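Grostden School
Minutes of the Governing Body meeting held on 10 Nov 2020 at 5.30 pm

Chair: Hajnalka Bozsik
Also present: the head, the deputy head, the bursar, two parent governors, one staff governor, the clerk

1. Apologies and declarations
Apologies were received from one parent governor and accepted. The staff governor declared an interest in item 5 (her son is in Year 6) and stayed in the meeting for it but did not vote.

2. Minutes of the last meeting
Agreed with one correction. Under item 7, "spring term" should read "summer term". The chair signed them.

3. Matters arising
Hall heating: Tokarz have been back twice. The second valve is on order and the bursar will chase. The invoice is being held until the work is done.
Minibus: the insurance has been renewed. The tracker has not been fitted yet.
Library hours: the deputy head reported that opening until 4.45 pm has carried on with year groups on separate days. To be looked at again before Easter.

4. Head's report
The report had been circulated. There are 36 pupils in the Year 7 intake, two of whom joined after half term. Attendance was lower than in the same weeks last year and the head took governors through the reasons by year group. Work is set online for pupils who are isolating. A parent governor asked whether marked work was coming back at the same speed in all subjects. The head said it was not, and that languages and science were behind. Heads of department have been asked for a date.
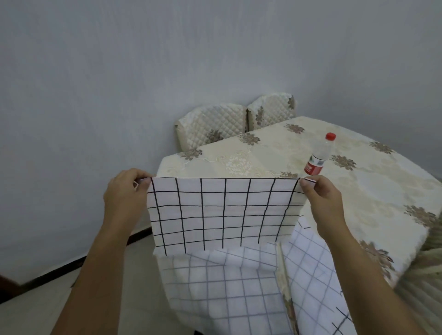

5. Fees and bursaries
5.1 The bursar presented three options for next year's fees: a freeze, a rise in line with costs, and a freeze with a separate charge for lunches. Governors did not favour the lunch charge. After discussion it was agreed to freeze fees until April and look again once the budget is clearer. Agreed by all those voting.
5.2 The bursary fund stands at nearly 4,000 pounds after the autumn awards. Four families have asked for help since September. The bursar said the fund could meet two of these requests in full or all four in part. Governors asked for all four to be met in part, with a further review in the new year.
5.3 A parent governor asked if the school should publish its bursary rules on the website. The head was in favour. The chair asked for the wording to be tidied first - the present version still refers to the old sixth form.
Action: bursar to redraft and send round.

6. After-school clubs and booking
Cluvby has been used for club bookings since September. Parents find it easy enough but refunds are slow. The deposit of 100 pounds for instrument hire does not show on statements and has to be added by hand. The bursar has raised this with them and has had a reply but no date.
Clubs are running in year groups only. Chess, choir (outdoors) and the primary puzzle club are full. Drama has been put off.
Action: bursar to ask Cluvby for a date in writing. 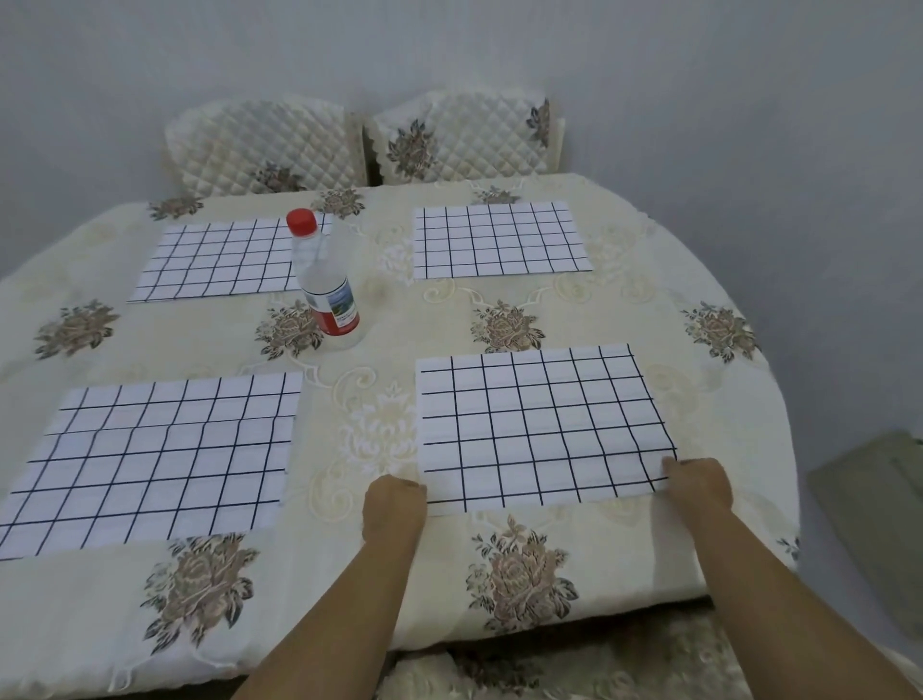
7. Premises
Quotes for the playground fence were considered. Wenus were the cheaper of the two by 2,000 pounds and can start in the holidays. The other firm offered a longer guarantee. Governors agreed to go with Wenus provided the gate by the lower field is included in the price. The deputy head thought it was left out of the first drawing.
Action: deputy head to check the drawing with Wenus before the order is placed.

8. Policies
Admissions: approved with no changes.
Behaviour: approved, with the paragraph on phones moved to the front.
Remote learning: deferred. Governors wanted it to say how live lessons are recorded and who can see them.

9. Any other business
The chair thanked the office staff for their work on the new arrival times. Open morning will be held online and the head will send the link to governors.

10. Date of next meeting
To be confirmed by the clerk.

The meeting closed at 7.20 pm.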